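Disputing a card charge at Vilberg: my notes on the timeline

September 3, 2025

In February I had a charge of $568 on my debit card from a merchant called Unik. I had never bought anything from Unik. My account is with Vilberg, and the card was in my wallet when the charge went through. I am writing the process down because the bank's help page leaves out several steps that mattered.

The charge first showed as pending. I called the number on the back of the card and was told that a pending charge can't be disputed, only a posted one. The agent could block the card, and did. Blocking the card does not cancel an authorization that has already been approved, so the charge posted anyway two days later. I then called again and opened the dispute.

There were two lines on the statement, as I found when I went back through it. Before the large charge there was one for $1.66, which I had skipped over. A small test charge before a large one is a common pattern. The first agent had not asked about it. The second one did, and added it to the same case.

Vilberg sent a form by mail and also put it in the online message center. The two versions are not identical. The online one has a field for the date you first noticed the charge, and the paper one asks only for the date of the charge. I filled in the online one and saved a copy before submitting, which turned out to be useful later when the case was moved to a different team and they asked for it again.

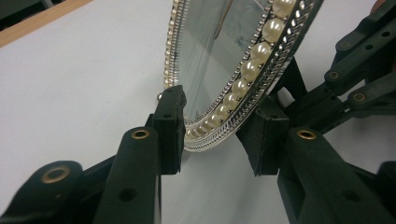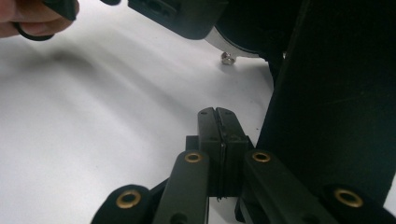
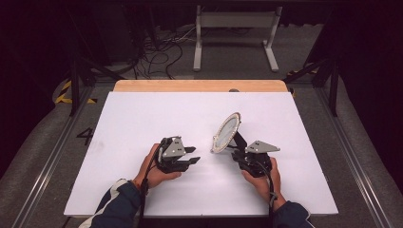

The provisional credit arrived nine days after I submitted the form. It was for the full $568 but did not include the $1.66. I sent a message through the message center with the case number and the line from the statement, and the smaller amount was credited the following week. A provisional credit can be reversed if the bank decides against you, so I left the money in the account until the case closed.

The merchant's side responded with a shipping record to an address in Dronwood. I have never lived there. Vilberg asked for proof of my address at the time of the purchase, and accepted a utility bill. A phone bill was refused.

Settings I changed afterward:

Alerts for every card transaction. The default threshold at Vilberg is $100, so neither a test charge nor most ordinary fraud would trigger one.

Card-not-present purchases off by default. I turn them on in the app when I want to buy something, and off again when the charge has posted.

A separate account at Alcantara for bills – no card attached, transfers in only.

The case closed in my favor 30 days after the form went in. The letter said the credit was now permanent and gave no other detail. The replacement card has a new number, so any subscription on the old one had to be updated by hand. I still have two left to do.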